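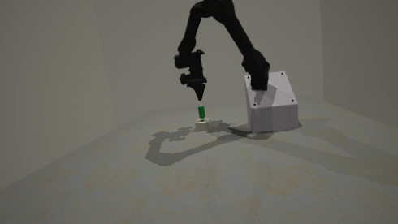
助教上周回复我们组的时候说，仿真里抓不稳，先不要怪算法，先去看物理参数。可是我们看了两天，还是没有看明白，所以来这里请教大家。

先介绍一下情况。我是在中国读书的留学生，中文写得不太好，请多包涵。我们这学期选了一门机器人课，期末项目是四个人一组，在仿真环境里让机械臂学会抓起一个小圆柱，再举高。圆柱是绿色的，立在一个白色的小方块底座上面，夹爪从上面往下去抓。整个环境是我们自己在 Dokine 里面搭的，底座、墙和地面都有碰撞。训练用的是强化学习，每次训练 1000 个回合。

我们遇到的问题是这样的：训练到第 406 个回合的时候，成功率开始上升，看起来很好，可是后来它又慢慢降下去。我们看了回放，发现夹爪常常停在圆柱的正上方，离得很近，但是不再往下走。有时候它下去了，圆柱就往旁边弹开，好像被什么东西推了一下。

我们的奖励是这样写的：夹爪尖端离圆柱越近，分数越高；如果把圆柱举起来，再加一个奖励；如果碰到底座，就扣分。随机种子换过了，结果差不多。课程的截止时间在五月，现在还有时间改，但是我不想走错方向。请问应该先改奖励，还是先改仿真的参数？谢谢各位。

发布于 2018年3月22日

Okent

你这里其实是两个问题，最好分开处理。

第一个是停在上方不动。你给了“靠近”的分数，而且每一步都给，对吗？那么机械臂停在那里，每一步都可以拿到差不多最高的分。它往下走，就有可能碰到底座，要扣分。对它来说，不动是最合算的选择，训练得越久，它学得越清楚。所以你的成功率先上升、后下降，我觉得并不奇怪。

可以这样改：把“现在有多近”换成“比上一步近了多少”。这样停下来的时候就没有分数。举起来的奖励要大很多，并且和举起的高度有关系，不要只给一次。碰底座的扣分先去掉，等它会抓了以后再慢慢加回来。

第二个是圆柱弹开。这个一般和奖励没有关系。请检查下面几个地方：

仿真的步长。如果步长太大，手指在一步之内就进到圆柱里面去了，引擎为了把它们分开，会给一个很大的力。把步长减半，再看一次回放。

圆柱的质量。很多同学用默认值，或者单位写错了，结果圆柱轻得像纸。

手指和圆柱之间的摩擦。圆柱和底座之间的摩擦也要看，两个是分开设置的。

圆柱的初始高度。如果它和底座在开始的时候有一点点重叠，还没有人碰它，它自己就会跳。

顺序上，我建议先做第二个。不用训练，写一个固定的动作，让夹爪慢慢下去、合上、举起来。如果固定的动作都抓不起来，训练多少回合也没有用。我们组去年就是在这里浪费了很多时间。

Hartley

我以前也遇到过弹开，把 1000 个回合加到更多就好了。多训练吧，电脑晚上不要关。

Anatix

楼上的办法我不太同意，回合数不够的话曲线应该是还在往上走，楼主的曲线是往下的。

我同意 Okent 说的顺序，只补充一点。请看一下你们的“夹爪尖端”这个点到底定义在哪里。我们做同样的作业时，这个点定义在手腕的坐标系上，没有加上手指的长度。程序以为还很远，屏幕上看已经要碰到了，所以距离的奖励全部是错的。最简单的检查方法是在那个点上画一个小球，然后看小球在不在两个手指的中间。

另外，开始训练的时候，可以让一部分回合从夹爪已经在圆柱两侧的位置出发。这样它比较早就能尝到举起来的奖励。写报告的时候要把这一点说明白，我们那时候没有写，被扣了分。

提问者补充

谢谢大家。我们按照 Anatix 的方法画了小球，小球真的在手腕里面，不在手指中间。现在已经改了，圆柱的初始高度也调高了一点，固定的动作可以抓起来，不过举到一半会滑下来，应该是摩擦的问题，今天晚上继续试。奖励还没有改，等抓稳了再改成 Okent 说的那一种。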